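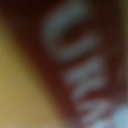 Wrist camera view at close range, Taltus perception work.

The Rewi planner has used the wrist camera as its primary input since January. Warrick Sheehan has now completed the review of the 2844 logged views held at Ruritz. Of these, 251 were rejected by the new focus check, which runs before any object label is assigned.

A rejected view returns no pose. The controller holds its last target and requests another image, up to 4 times.
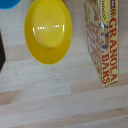

Printed packaging remains the harder case. Large lettering on a box can be split into several small regions, and the planner then treats each one as a separate obstacle. A merge step is under test at Jurkodmont and will be released with the next build.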